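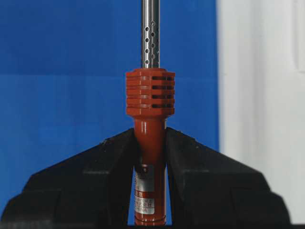
*Slide 1: red handle, ribbed collar, holes in the barrel. Leave up while people sit down.*

**Do you need a better soldering iron? (Trultstead evening talk, June)**

Notes to self: talk slower than last time. Water on the left. Gadisa has the clicker.

## Opening (no more than 4 minutes)

- Thank Eldana for the room.
- Ask for hands: who has been told their joints look bad because of their iron? Wait. Most of the room, I expect.
- Then: who was told that by a person selling irons?
- I was, at the counter in Belhaj. I'd brought in a board with gray, lumpy joints and left with a new iron. The next board had gray, lumpy joints.
- I'm not here to say all irons are the same. I am here to say that most of what gets printed on the box has very little to do with whether your wire stays on.

## What the shape tells you

Stay on the first slide. I want to talk about the parts that do something before we get to the parts that are described as doing something.

The holes in the metal barrel. A long perforated tube is a very old idea and I have no quarrel with it. Air gets through, there's less metal to carry heat back toward your hand. Fine. What I do doubt is any seller who gives it a name. The Flisis leaflet calls theirs a "thermal airflow system." It's a tube with holes in it.

The wide collar, with ribs around it and slots through the side. Same story. It keeps distance between the hot end and your fingers, and it stops your hand from sliding forward, which in my opinion is the more useful of the two jobs. The word on the leaflet is "dissipation." Maybe. I have never seen a number attached.

If somebody asks whether slots beat plain ribs: I don't know. Tekle thinks they do. He hasn't measured it and neither have I.

## The temperature claim

Slow down here, this is where I lost people in rehearsal.

- Box says adjustable from 200 to 500. Degrees C, in small print on the side.
- First question: measured where? At the tip? Inside the barrel? On a sensor that may or may not be touching anything?
- Second question: measured when? An iron sitting in free air and an iron pressed against a big copper ground pad are in very different situations.
- Third: who needs 500? I've asked this in every group I talk to. I get one answer about old lead pipe and one about wood burning. If you have a real answer, come and find me at the break.

Natnael put a tip thermometer on his own iron and read it at several settings. His view is that the dial is a suggestion. One iron, one thermometer that cost less than the iron, so please don't go home and quote it. I mention it because he bothered to check, and I couldn't find that the maker did.

Skip the bit about wattage if we started late. 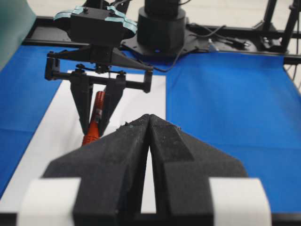

The grip is what decides whether you'll still be working neatly at the end of the hour, and you can't judge it from a box. Shops know this, so they describe it with words like "ergonomic" and "balanced." Balanced around what? Look at the screen and you'll see a ribbed red part up top and a smoother orange part running down below it. The sales line for smooth is comfort and the sales line for ribbed is control, and I've heard both used for the same tool. My own test is dull. Hold it with the cord attached, hanging off the bench the way it will at home, for as long as you can stand to look silly in the shop. A stiff cord will ruin a good handle. Hardly any review I've read gives the cord a full sentence.

(Pause. Somebody always wants to say something about silicone cords. Let them. They're right, I think.)

## The test we ran

I should be careful with this part. It was small and we knew what we wanted to find, which is a bad way to start.

- 48 joints on scrap board. Same wire all the way through, same roll of Skestus solder.
- Half with an inexpensive plug-in iron, half with a station Ibsa Wolde lent us.
- Eldana graded them afterward without being told which was which. Good, passable, redo.
- Two people did the soldering, me and Gadisa.

What came out: the difference between me and Gadisa was larger than the difference between the irons. He cleans his tip before every joint. I clean mine when I remember.

What that does **not** show: that the station is a waste of money. On the heavier ground joints the station did do better and I'd be dishonest to leave that out. Ibsa will raise it anyway.

It also doesn't show how either iron will behave after a year. We used them for one afternoon.

## Things that made more difference than the iron

Don't read this out as a list, just talk. Board up on the easel if there's time.

- A clean tip with fresh solder on it
- Heating the pad and the wire together, then bringing in the solder
- Flux. I was a doubter for years. I've changed my mind on this one, mostly.
- Something to hold the work still. I've ruined more joints by bumping the board than by any fault in the tool.
- A stand that doesn't tip. The bent-wire kind that comes free in the package is the worst object in the package.
- Light

Somebody will say "tip shape." Yes. The needle point that ships with most kits looks precise and has almost nothing touching the pad. Try a small chisel before you try a new iron.

## Prices

Keep this short, it gets people worked up.

I've seen what looked to me like the same iron under three names, at three prices. I can't prove it's one factory, so I won't say it. What I will say is that when the photo, the leaflet and the spelling mistake in the leaflet all match, I buy the cheapest.

The "bonus tips included" offer: ask which tips. A bag of needles isn't a bonus. Ask too whether you can get replacements for that barrel in two years. The man in Belhaj couldn't tell me, and I did give him time to look it up.

Life claims. "Rated for more than 200 hours" was on one package. Rated by whom, doing what, at which setting? I wrote to the address on the leaflet. No reply so far. If one comes before the talk, add it here:

______________________

## Questions I expect

**So which one should I buy?** Don't name one. Say: the one with tips you can still get, a cord that bends, and a grip you've held. If they push, tell them what I own and that I bought it badly.

**Is the station worth it?** For ground planes and thick wire, probably. For a kit radio twice a year, I doubt it.

**Lead-free?** It wants more heat and more patience. Tekle knows this better than I do, pass it to him.

**Can I leave it on over lunch?** No.

**Are the holes for looks?** On some of them I do wonder.

## Before people leave

- Sign-up sheet by the door for the practice evening. Bring your own iron, however bad.
- Scrap boards in the box are free, take some.
- Give the station back to Ibsa, with its sponge.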